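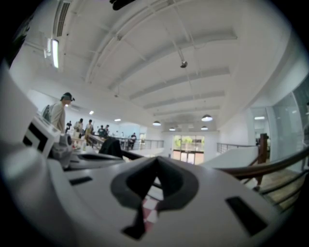
The Bestis hand-held gripper is sold as a kit for teams that want to record manipulation work outside the lab, and most of the questions we get are about what to budget besides the gripper itself. Space is the first one. A hall like this, with people standing in groups, daylight coming through glass doors at the far end and a bright fluorescent light near the ceiling vent, makes very different recordings from a bench with a plain backdrop, and a purchase plan should allow for both kinds. Walk the sites before you order. The number of kits you need depends more on how many places you want to work in than on how many people you have.

What is in the kit

One hand-held gripper with a smooth matte white plastic body
One wide-angle camera, fitted and focused
One spare pair of finger pads
Two battery packs and a charger
One carrying case with cut foam
Printed setup sheet and calibration target

The kit does not include a storage card, a tripod or a laptop. Any recent laptop with a wired network port will do for copying files.

Pricing and order sizes

Single kits are sold to any customer. For five kits or more, ask for a written quote, as the price per kit goes down and the spare parts are packed differently. The finger pads wear out first. Teams working with cardboard and rough fabric should order one extra pair per kit; teams working with cups and plastic containers can usually wait until the first pair shows wear.

Spare parts are listed under these numbers:

153 — finger pads, pair
217 — battery pack

Camera parts are not sold separately. If a lens is scratched, send the whole gripper back to us and we will replace the lens and check the focus before it is returned. Shipping to our shop is paid by the customer, return shipping is paid by us.

Planning a recording site

Get permission in writing from whoever runs the building. The lens is very wide and takes in much more than the work surface, including ceilings, railings and people passing at a distance. If your project has rules about faces, settle them before anyone starts recording, and put the time for reviewing files into the budget. Customers tend to leave this out and then pay for it later.

Set aside a table for charging and copying, close to an outlet and out of the walking path. Where there are stairs or a mezzanine, keep the work on one level. The gripper can be carried in one hand, but the operator will be watching the task and should not be near a stair at the same time.

Lighting needs no extra equipment in most buildings. Mixed light is fine. Avoid pointing the lens straight at a window for long stretches.

Using it with a robot arm

The Rultden mount lets the same finger set be used on an arm, so that recordings made by hand match the hardware that will do the job later. It is a separate item and fits the Brarkent flange pattern. An adapter plate for the Pathak arm is available to order. Please send us the arm model and flange drawing before you pay for a mount. We do not take back mounts that have been drilled or cut.

If you are buying arms and grippers in the same budget year, buy the grippers first. Operators need practice, and the files from that practice will tell you what reach and payload the arm needs.

Lead time and warranty

Kits ship six weeks after we receive a purchase order. Mounts ship with the kits if they are on the same order. The May price list has been withdrawn, and quotes based on it can no longer be accepted.

The warranty runs one year and covers the body, camera and charger. Finger pads and batteries are not covered. Drops are not covered either, but we repair dropped units at cost — send photos of the damage first.

Page updated October 20, 2025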